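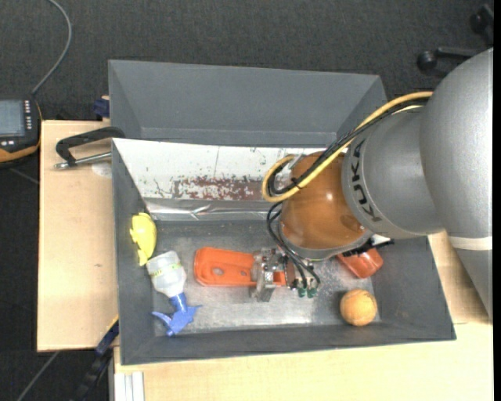 July 2021

Bins and table, workshop side of the room

Spent most of the day on the two grey bins and what lives in them. Writing it down now because the last entry on this was in March and I couldn't follow my own notes.

The front bin first. The walls are fine, still matt and an even grey all the way down. The floor of it is another matter. It is scuffed over most of its area, with shinier patches towards the lower centre where the surface has been rubbed, and whitish specks at the right-hand end. I tried a damp cloth, then a damp cloth with washing-up liquid. Some of the specks lifted and the rest did not. The shiny patches are wear and will not come out with cleaning, so I have stopped trying. Please don't go at them with a scouring pad. We did that to the old Zalora tray and it ended up worse than it began.

Bin behind it: wiped out once, dried, put back directly behind the first one. They go one behind the other on the table.

Contents. I am keeping the mixed household set for now. The bright orange plastic piece, the long one with the wide rounded end and the small oval hole, stays in the front bin. It washed up well. Dirt sits in the recess in the wide end, inside the raised border, and a cloth doesn't reach the corner of it. An old toothbrush does. I did the hole with a cotton bud.

The spray bottle with the yellow-green band also stays in the front bin. Store it lying down, as it tips over anyway when anything else is moved. I emptied it, rinsed it twice and put it back empty. It must stay empty. If you need a bottle for cleaning, use the one on the shelf by the sink, which has a paper label on it, and put it back there. I lost a quarter of an hour this morning looking for that one and found it in the corridor.

Order from Hettiarachchi came in before lunch. 12 cloths, as ordered, and the lint roller refills. The long-handled brush is missing from the box but is on the delivery note. Have emailed them. Total on the note is 52 pounds including the brush, so don't sign it off until the brush turns up or they send a corrected one.

Table. Light wood, generally in good order. One pale, roundish spot, which I think is from a mug, and it didn't come off with soap. Waxing it would probably help but wax makes the bins slide, so I left it alone. Checked level along the long side and across. Long side is fine. Across it was out a little, so I put a folded card under one foot. That is a stopgap and wants a proper pad. Rardale sell stick-on ones in packs of 4 and I have put a pack on the list.

Carpet. Vacuumed round the table, dark charcoal so it shows every bit of fluff and none of the real dirt. Pulled out one cotton bud (mine) and a washer. The washer is in the lid on the windowsill if it belongs to anybody's job.

Still to do:

Chase the brush.
Foot pad for the table when it arrives, then take the card out.
Decide about a replacement for the front bin. The Hamlow catalogue has a grey one that looks close, but the minimum order is 300 and we want one. Will ask whether they do samples.
Wash the rest of the mixed set. Only did what was in the front bin today -- the things in the cupboard haven't been touched.

Stopped at half past four. Cloths are drying over the radiator, which is off, so they may still be damp in the morning.

Filed under: Housekeeping / Benches and storage

Contact the workshop | © 2021 Workshop Notebook | Back to top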